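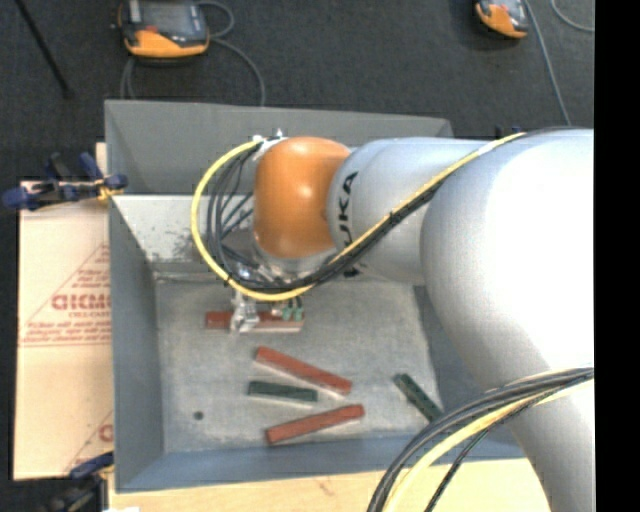
灰色的箱子和红色的方块

Skostamar 收纳箱使用评测:敞口款和带盖款各用了一阵子

作者:Pushpa Dhillon
发布:25/11/2020

搬家以后家里的杂物一直没有固定的地方放。孩子的积木、拼图、彩笔,我自己的毛线和缝纫工具,还有过季的鞋和各种充电线,都装在大小不一的纸箱里。纸箱用久了底会塌,盖子折来折去也就断了。今年春天我决定统一换成硬质的塑料箱,前后买过三个牌子,最后留下来用得最多的是 Skostamar。这篇主要写它,另外两个牌子放在后面对比。

先说买了什么。Skostamar 的收纳箱分敞口和带盖两种,箱体一样,盖子单卖。我买的是8个一组的套装,全是中号灰色,一组200元,运费另算。盖子后来补了四个。小号我没有买,大号在朋友家见过,装满以后一个人搬很吃力,对我家没有什么用。

包装和到货

箱子是套叠着寄来的,外面一层纸板,里面每两个之间垫了一张薄纸。有一个箱口的边上有一道浅划痕,不影响使用,我没有找客服。套叠运输的好处是占地方小,坏处是夏天到货时有两个卡得很紧,要一个人踩住下面的,另一个人往上拔。后来我发现往两个箱子之间的缝里塞一根尺子,让空气进去,就很容易分开。

刚拆开有塑料味,不算重。我在阳台上放了两天,再用温水加洗洁精擦了一遍,之后就闻不到了。对气味敏感的人建议多放几天再拿进卧室。

做工

箱壁厚度均匀,手按中间会有轻微的内凹,松手就恢复。箱底有加强筋,从外面摸得到,里面是平的,这一点我很满意,之前用过一款里面也有筋的箱子,积木的小零件会卡在缝里,倒不干净。四个角是圆角,擦起来方便。

箱口有一圈翻边,搬的时候手指扣在翻边下面。翻边的内侧没有打磨得很光,空箱子没感觉,装了书以后搬上楼,手指会有点疼。两侧没有另外开提手孔。有些人喜欢提手孔,我觉得没有也行,开了孔容易进灰,小东西还会从孔里漏出来。

灰色在实物上比网页上的图偏深一点。好处是耐脏,坏处是从外面看不见里面装的是什么,必须贴标签。我试过普通的不干胶标签,贴上去一个多月边角就翘了。后来换成布基胶带,用油性笔写字,一直没有掉。

承重

商品页上没有写明承重。我自己的用法是这样:装积木和毛绒玩具的可以叠三层,装书和工具的只放在最底下。有一个箱子装过旧杂志,压在上面的是两箱衣服,放了整个夏天,搬开以后箱壁没有变形,只是盖子中间有一点下陷,放平两天后基本看不出来了。

敞口的箱子不能直接叠,会套进去压到里面的东西。这一点买之前要想清楚。如果打算叠着放,盖子必须一起买,成本就上去了。我当初就是没有算盖子的钱,后来补买又多付了一次运费。

日常使用

孩子的积木放在敞口箱里,就摆在客厅地上。四岁的孩子可以自己把箱子拖到地毯上,玩完再把积木扔回去。扔的时候声音不小,楼下有邻居的话,可以在箱底铺一块旧毛巾或者薄毛毡。我铺的是一块剪下来的瑜伽垫,大小刚好,脏了拿出来冲一下就行。

积木按颜色分过一次,坚持了不到一个星期。现在大块的一箱,小块的一箱,小人和车轮另外放在一个带盖的小盒子里。分得太细,收拾的时候大人累,孩子也不愿意动手。拼图我建议不要直接倒进这种箱子,几套混在一起以后很难分开,最好每套先装进拉链袋,再竖着放进去。

毛线放在带盖款里。盖子是扣上的,没有密封圈,所以防尘可以,防潮不行。梅雨季我在里面放了两包干燥剂,毛线没有发霉。如果住在一楼或者准备放在地下室,装棉被和羊毛衣物还是要另外套真空袋。

鞋子试过,不推荐。中号箱子的宽度放两双成人鞋有富余,放三双又盖不上盖子,剩下的空间很尴尬。靴子只能躺着放。后来我把鞋子移回鞋柜,这个箱子改成装各种线和插头了。

厨房也放了一个,装土豆和洋葱,敞口,放在水槽下面的柜子里。泥土掉在箱底,隔一阵拿出来倒掉,用水冲干净就可以接着用。这可能是全家利用率最高的一个箱子。唯一的问题是柜门铰链会刮到翻边,要往里推到底才能关门。

清洁

平时用湿布擦就够了。彩笔的印子,水性的用湿巾能擦掉,油性的要用酒精。用酒精擦过的地方表面会稍微发白,在灰色上看不太明显。贴过贴纸的地方会留胶,先用吹风机吹热再撕会好很多,剩下的用食用油抹一抹,过几分钟擦掉,最后用洗洁精洗一遍。

不要用钢丝球。我母亲来帮忙的时候刷过一个,内壁全是细划痕,之后特别容易积灰,洗也洗不出来。

盖子的问题

这是我给它扣分最多的地方。盖子四边都有卡扣,长边的两个很好用,短边的两个偏紧,要用手掌根压下去才会响一声。打开的时候顺序也有讲究,先开短边再开长边,反过来会把盖子掰弯。有一个盖子的短边卡扣在秋天断了,断口很整齐,看起来是那一处本来就薄。我联系了客服,要求提供订单号和照片,一周以后补寄了一个新的盖子,没有收钱。处理得可以,但是新盖子的灰色和旧的不是同一批,稍微浅一点。

另外,盖子拆下来以后没有地方放。空箱子可以套叠,盖子只能竖着靠在墙边,很容易滑倒。我现在用一根松紧带把它们捆在一起,塞在衣柜侧面。

和另外两个牌子对比

Akyol 的箱子我买过两个,透明的,比 Skostamar 薄。优点是能看见里面的东西,找起来快,价钱也便宜一些。缺点是脆,孩子坐上去过一次,箱口的边就裂了。裂口很锋利,我当天就把它丢了。剩下的一个放在柜子高处,装圣诞节的彩灯和餐桌布,一年只拿下来一次,用到现在没有问题。轻的、不常动的东西放 Akyol 是合适的。

Grasura 是三个里最贵的,一组要500元,带轮子,盖子从中间对开。轮子在木地板上很顺,在地毯上推不动。对开的盖子很方便,不用整个拿下来,床底下空间低的时候也能打开一半取东西。但是轮子让箱子高出来一截,我家的床底放不进去,最后转给了我姐姐,她家的床高。要是床底空间足够,预算也够,我觉得 Grasura 是更好的选择,尤其是放被子和冬衣。

三家的尺寸互相不通用,盖子也不能混着盖,叠在一起会晃。所以建议定下一个牌子以后一次买够。补货时也要对一下型号,Skostamar 的中号改过一次外形,新款翻边窄一点,旧盖子扣得上,但是会松。

关于标签和摆放

标签贴在短边上比贴在长边上实用,放进柜子以后朝外的一般是短边。我一开始全贴在长边,后来都撕下来重贴了一遍。字写大一些,写“线、插头”比写“杂物”有用,写了“杂物”的那个箱子很快就变成了什么都往里扔的地方。孩子的箱子我贴的是图案,她还不认字。

标签夹也可以考虑。我买过一包 Pluson 的夹式标签,夹在翻边上,可以随时换卡片。敞口款夹得很稳,带盖款就夹不了,盖子会顶住。夹子是白色的,和灰色箱子放在一起还算好看。

柜子的深度最好先量。我家客厅的柜子比箱子浅一点,箱子放进去会露出一小截翻边,能用,就是走路时偶尔会碰到。量的时候要从翻边外侧量起,商品页上给的是箱底的尺寸,比箱口小不少,照着那个数字买很可能放不进去。我觉得商家应该把两个尺寸都标出来。

评分

满分5分的话,敞口款我给四分半,带盖款给三分半。箱体本身没有大毛病,用了这么久没有一个坏的。盖子的卡扣和不标箱口尺寸这两点希望以后能改。

适合:积木、玩具、书、工具、厨房里的根茎类蔬菜。
不太适合:鞋子、需要防潮的衣物、放在床底又想经常打开的东西。

12月我打算再补一组给储藏室用,这次会连盖子一起下单。到时候如果新款的卡扣有变化,我会在这篇下面更新。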